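Gorport is hiring Cell Attendants (2 openings) for the snack and drink picking line at the Dolenus site. The role replaces the former Order Packer position. Start date: September.

## Background

Until last year, small mixed orders at Dolenus were packed by hand from shelf stock. A packer walked the aisle, read the ticket, filled a tray and passed it to checkout. Two-arm cells now do most of the picking. Each cell works from an open table, with goods set out in stands, racks and baskets, and moves items one at a time to a tray. The order software is Kuto.

The site carries 797 active items. Bottles of one product line often have the same shape and differ only in label and cap color, so stock placed in the wrong slot leads directly to wrong picks.
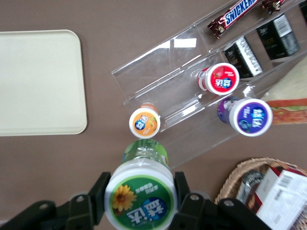

*Green-label bottle in the gripper. Orange, red and purple versions are at the stand.*

## What the job includes

- Load stands and baskets to the layout sheet at the start of each shift and after each product change
- Turn labels and caps to the position given on the sheet
- Clear dropped or tipped items after putting the cell in hold
- Check finished trays against the ticket and log errors in Kuto
- Enter new items, with at least 15 test picks per item before release
- Report worn gripper parts and damaged cables to maintenance

Attendants don't program the arms. Changes to motion or grip force go through the controls technician on duty.

## What is different from packing

Walking and lifting are much reduced. Standing time is about the same, and there is more screen work. One attendant covers two cells, so attention is split and the pace is set partly by the queue. Attendants rotate off the cells after two hours. Current packers at Dolenus may apply ahead of outside candidates, keep their seniority, and are paid at the attendant rate during training.

Packers in the trial asked for printed layout sheets in addition to the screen version. Both are now standard. 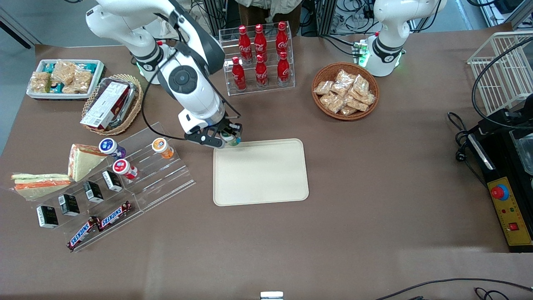

*Picking table with stepped stand, bottle rack, baskets and tray; both arms in view.*

## Requirements

- High school diploma or equivalent
- Able to tell label colors apart (a short test is given on site)
- Able to stand for most of a shift and lift a full restock crate
- Comfortable following written lockout and hold procedures
- Food handling card, or willingness to get one before the start date

Experience with automated equipment is useful but not required. Training is paid and is run by Krishnan, the integrator for the cells. It covers safe entry, emergency stop and restart, stock layout, and basic fault codes.

## How to apply

Send a resume and a short note on shift availability to the Gorport hiring desk, quoting reference 2974. Internal applicants should use the transfer form and the same reference. Applications are reviewed as they arrive. Interviews are held on site and include a walk-through of a working cell.

Posted May 21, 2026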